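Search this site
Search
Oil or leave alone? Old wooden knife handles going dry
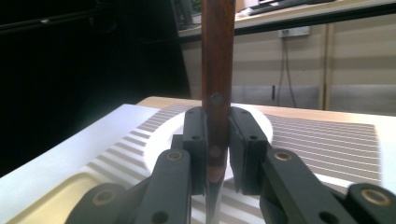
Posted by Rodrigo Tejada, Nov 24, 2025

I inherited my aunt's kitchen knives last spring. They have dark wooden handles with metal rivets and they were used every day for years. The steel is fine. The handles are another matter. A couple of them still look good, but the bread knife and the small paring knife have gone pale and feel rough when my hands are wet. On the bread knife I can feel the edge of one rivet with my thumbnail, which I don't remember from before.

I don't know what wood it is. The only marking is the word Cantero on the blades and I couldn't find anything out about the company. My aunt washed everything by hand. I have to admit they went through my dishwasher a few times before my wife stopped me.

What I want to know:

Should I sand the rough ones first or just put oil on them?

Is mineral oil from the drugstore all right, or do I need something made for wood? I have half a can of Pleditz furniture oil in the garage but the label doesn't mention food.

Does the raised rivet mean the handle is coming apart?

I'm not trying to make them look new. I just want to keep using them.

3 replies. Sorted by oldest

Purificación Arroyo

Mineral oil is fine. I've used it on mine forever. Wipe it on, wait, wipe it off. And no more dishwasher.

Torbjørn Grønli

I repaired knives and garden tools for a hardware store until I retired, so I'll take your points in order.

Sanding. Do it only on the two rough ones. Wash them with dish soap and warm water, dry them with a towel and let them stand overnight. If you sand damp wood the grain comes up again the next day and you have to start over. Wrap the blade in cardboard and masking tape before you begin. People skip this and cut themselves on the back stroke. Use 220 grit, go along the grain, and stop as soon as it feels smooth. Then go over it lightly with 400. Don't use a power sander. It will round off the wood next to the rivets and leave them standing even higher.

Oil. Drugstore mineral oil is safe and easy, but it never hardens, so it washes out and you have to keep putting it on. Pure tung oil or raw linseed oil will last longer. Put on a thin coat, leave it 20 minutes, wipe off everything that's still on the surface, and let it dry a full day or longer. Two or three coats is enough. I would leave the furniture oil in the garage. Some of those have driers and solvents in them and if the label says nothing about food I don't put it on a kitchen tool.

If you use linseed or tung oil, spread the rags out flat outdoors until they are stiff, or put them in a metal can of water with a lid. A wadded-up oily rag can heat up and catch fire without any help. Mineral oil doesn't do this.

The rivet. Most likely the wood has dried and shrunk and the rivet is where it always was. Hold the knife up to a lamp and look along the line where the wood meets the steel. If there's no gap and nothing moves when you squeeze and twist, carry on using it. If there is a gap, water gets in and rusts the tang where you can't see it. A small gap can be cleaned out, dried well and filled with slow epoxy, clamped overnight. If the wood moves, it needs new rivets, and I would take it to someone unless you own a drill press.

Edit: fixed a typo in the grit.

Ignacio Quintana

Agree on the sanding. I use a mix of mineral oil and beeswax, the kind sold for cutting boards. I paid 12 dollars for a jar of it 2 years ago and it's still half full. It doesn't last as long as tung oil but there's no waiting days for it to dry, and it isn't slippery once you buff it.

For the wife's side of the argument: the dishwasher also knocks the edges around, so she's right twice.

Rodrigo Tejada

Thanks, all. I checked with a lamp. No gap on the bread knife and it doesn't move. The paring knife has a thin dark line on one side near the blade end, so I'll clean that out and try the epoxy after it has dried for a few days. Getting tung oil this weekend.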